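Subject: Re: [sithole-hall] Table coverings and cups for the September open day
Date: 22 August 2025

On the list yesterday, Istico wrote:

> Does anyone have a view on how we cover the big table this time?
> Last year the single cloth was too short and we spent half the
> afternoon tugging it back. Also, are we doing the cups in a row
> again or stacking them? We need to know before the Flemari order
> goes in, as they only deliver in packs of 30.

Oh, I have views on this! Two sheets, every time. I tried it out properly this week and I'm completely converted. You put one across the far half and the other across the near half, bring the edges together along the middle, and there's so much less fighting with it than with one enormous cloth that never wants to lie straight. If somebody spills squash you only have to whip off the one half, too.

I went for cream at the back and a slightly darker beige at the front. I know a few of you wanted white, but these are so much warmer and they look lovely against the pale wall. The Selik ones in the cupboard would do just as well if we iron them first (please, please let's iron them first, the creases last year were dreadful).

As for the cups, a row gets my vote. People can see what's there and pick one up without knocking over a tower.
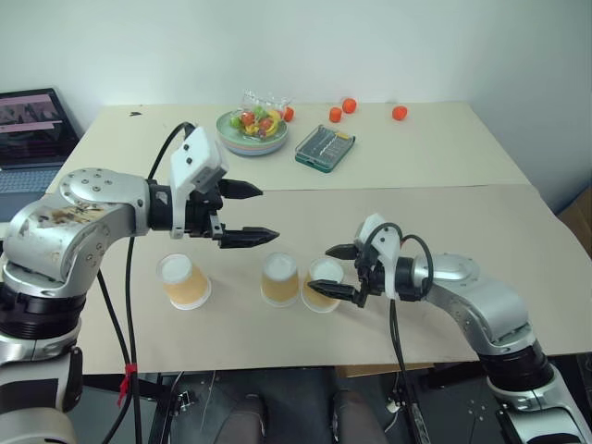

The other thing I'd love to sort out is the order itself. We had 300 cups left over from the spring fair at one point, but they've been dwindling, so could whoever has the cupboard key check before we buy more? If we do need some, 2 packs should see us through the morning. I can be there 15 minutes before everyone else to get the sheets on.

Bring pegs if you have any, mine have all gone rusty.

Sithole Hall teas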